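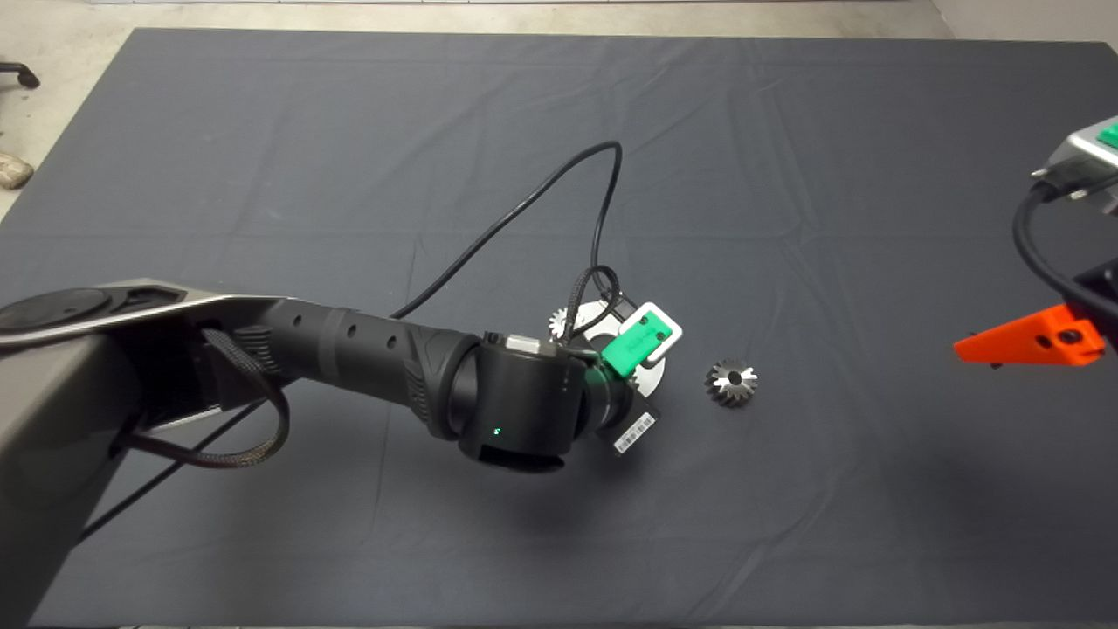
Missed the last ferry to Irkport by 4 minutes. Of course.

She ran anyway, the whole pier, coat half on, bag banging her hip. The man at the booth didnt look up. Next one's at 5, he said. In the morning.

So she sat. Cold bench, wet shoes. Her mother's letter in her pocket – come before the tide turns, it said, whatever that meant. Mother had always wrote like that.

Across the water Zaltcombe was putting its lights out, one street then the next. Almost 1,000 people over there and she used to know every door. She got up. Somebody had to own a boat.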